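A Morning Among the Brake Pads: Open Day at Drasenach

Print this page | E-mail this to a friend

Drasenach makes brake pads. They have made brake pads for 31 years, and once a year they let the public in to watch, which is how I came to be standing in a parking lot in April 2018 holding a pair of borrowed safety glasses and a paper cup of coffee that tasted of the machine next to it.

The tour starts in the mixing room. You look through a window, and on the other side gray powder goes into a drum and comes out as slightly different gray powder. Our guide would not say what was in it. She would say that it was a secret with 24 ingredients, which struck a man behind me as plenty for something that ends up on his wheels.

After mixing comes the press shop, and this is the part worth the drive. Steel backing plates go in one side, powder drops on top, and the press comes down with a thump you feel in your fillings. Then the pads go off to the ovens, where they are baked for longer than my mother bakes a turkey, with better results.
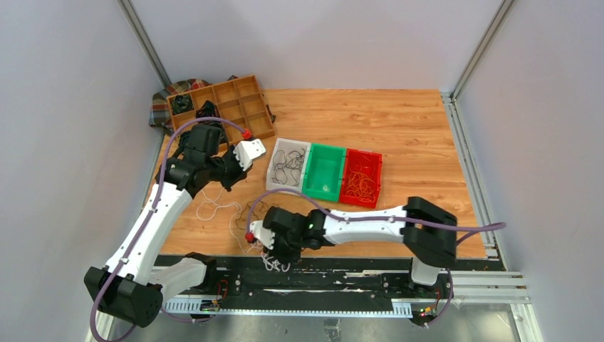 We were also shown the noise room, where a pad is clamped onto a rotor and made to stop it, over and over, until it squeals or doesn't. Each type gets 2000 stops. I asked whether they could make my Fullska wagon quit howling at red lights. The guide asked when I had last cleaned the slide pins. I said I would like to see the packing hall now.

The packing hall is very clean and full of boxes. One thing I did learn there is that the same pad goes out in several different boxes at several different prices. The guide said the hardware kit inside varies, and it may well, but a few people were quietly taking pictures of part numbers.

Lunch was a sausage in the loading bay. There was a drawing for a free brake job at the Hundirholm dealer across the road. My ticket was 293 and the winning ticket was somebody else's.

Go if you get the chance. Wear flat shoes, skip the coffee, and get there before ten or you'll park on the grass. They do a smaller tour in December, without sausage.

Print this page | E-mail this to a friend

Comments

rotorhead_dan: It's the slide pins. It's always the slide pins.

Marge in the minivan: We went last year and my son still talks about the press. I still talk about the parking.

kaewmanee4x4: Do they make pads for the older Kaewmanee trucks? Dealer says no, parts counter says maybe.

rotorhead_dan: Same pad as the wagon. Different box.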